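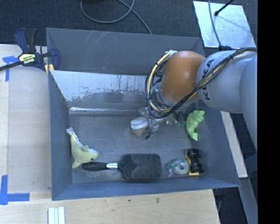

Print this page | E-mail this page

Intarasuk Lane Allotment and Garden Association
Minutes of the September general meeting
Posted in September by Tassanee Jitpraphai, secretary

The meeting opened at 7:05 p.m. in the back hall. Iraklis Spanos chaired. Tassanee Jitpraphai took the minutes. Apologies were received from the plot holders on the lower terrace who were on the seed library trip.

1. Minutes of the last meeting

Read and approved with one correction. Under "Paths," the word "gravel" should be "bark." The chair signed the corrected copy.

2. Matters arising

The lock on the east gate has been replaced. Keys for the old lock can be thrown away. Members who have not picked up a new key should see the secretary after the meeting or leave a note in the box by the shed.

The letter to the city about the storm drain on the lane has been answered. The city says the drain is on its list for cleaning but gave no month. The secretary will write again if there is standing water on the lane after the first heavy rain.

The lost wheelbarrow was found behind the compost bays on the north side. It has a flat tire. A member offered to fix it.

3. Water

Most of the evening went to this item.

The chair reported that the water bill for the summer quarter was $800, the highest the association has had. Part of the increase comes from the new rate. The rest is use. It was a dry summer and the hoses were running most evenings. There was also a leak at the standpipe near plot 14, which was not noticed until the ground around it went soft. The leak has been repaired with a new washer and a length of pipe.

A member asked if the association could claim back the cost of the leaked water. The secretary said the water company has a form for this, but it only covers leaks underground, and ours was at the tap. She will send the form in anyway with a copy of the repair receipt.

There was a long discussion about sprinklers. The rules say that hoses must be held by hand. Several members said that this has not been followed and that sprinklers were left on past dark. One member said that holding a hose for an hour is not possible for people with bad backs or shoulders, and that a soaker hose laid under mulch uses less water than a person spraying leaves. Another member said that soaker hoses would be fine if they were shut off when the plot holder went home, and that this was the whole problem.

Proposed: that soaker hoses be allowed, that sprinklers remain against the rules, and that no water be left running when the plot holder is away from the garden. Seconded and carried. The rule goes into effect right away and will be put on the board at both gates.

The chair then brought up rain barrels. Drekico, the building supply yard, has quoted a price for barrels with a lid, a tap, and an overflow fitting. They would stand along the shed, where the roof gives a good run of water. The shed gutter would need to be rehung first. It sags at the downspout end and spills over onto the potting bench. Members wanted to know if the barrels would be shared or assigned. The chair said shared. A member asked about mosquitoes and was told that the lids have screens under them.

It was agreed to rehang the gutter this fall and buy 3 barrels as a start. If they stay full through spring, more can be looked at next year.

4. Compost

The left-hand bay is full and should have nothing more added to it. It needs to be turned and left alone until spring. The middle bay is open. The right-hand bay is finished compost and members may take from it, one barrow load per plot until everyone has had a chance.

Tomato plants with blight have been going into the middle bay. Please bag these and take them home for the trash. The same goes for bindweed roots, which came up all through the finished bay two years ago and will do so again.

A member asked about cooked food. It should not go in any bay.

The old sieve has a hole in the mesh. The secretary will get a price for a new piece of mesh and staples. The wooden surround is still sound.

5. Plots and waiting list

Two plots were given up over the summer, the half plot by the pear tree and the full plot next to the road fence. The half plot has gone to the next name on the list. The full plot is badly overgrown and the first two people offered it turned it down. The secretary suggested splitting it into halves. Iraklis Spanos said that this was tried on the upper terrace and the dividing path was never kept up. After some talk it was agreed to offer it whole once more, with the first year at half rent, and to split it if there are no takers by the next meeting.

The waiting list stands at 20 names. The secretary will write to each to see who is still interested, as some have been on it for years.

Letters have gone to plot holders whose plots were not worked this season. One has replied and explained that she was recovering from surgery. Her neighbors have offered to keep the weeds down until she is back. The meeting thanked them and agreed that no further letter is needed in her case.

6. Seed and bulk order

The fall order closes at the end of the month. Garlic, onion sets, and broad beans are on the sheet. Please write plainly and put your plot number next to your name. Last year two boxes of shallots could not be matched to anyone and were given away at the gate.

Celtar has changed its potting mix. Members who used it this spring said it dried out fast and had bits of wood in it. Others had no trouble with it. It was agreed to order the Jallix mix this time and compare. The price per bag is a little higher but delivery is included.

7. Open day

The open day in June brought in enough to cover the new lock and the repair to the notice board. The plant table did best. The bake table sold out before noon and could be larger next year. Parking on the lane was a problem and the neighbors at the corner complained. Next year visitors should be asked to use the school lot, if the school agrees. The secretary will ask.

8. Other business

Dogs are allowed on a leash. A dog was seen loose on the lower terrace more than once in August. The owner was at the meeting and said it would not happen again.

A member asked if the bonfire date could be set early. The chair said it depends on the city permit, which has not come yet. Please do not build up the pile before then. Hedgehogs are not a concern here, but toads and snakes get into it.

The bench by the pump needs a new slat. Any member with a spare length of cedar is asked to speak to the chair.

The shed must be locked at night, including on evenings when someone else is still in the garden.

The meeting closed at 8:50 p.m. The next general meeting will be in November, same place. Items for the agenda should reach the secretary two weeks ahead.

Print this page | E-mail this page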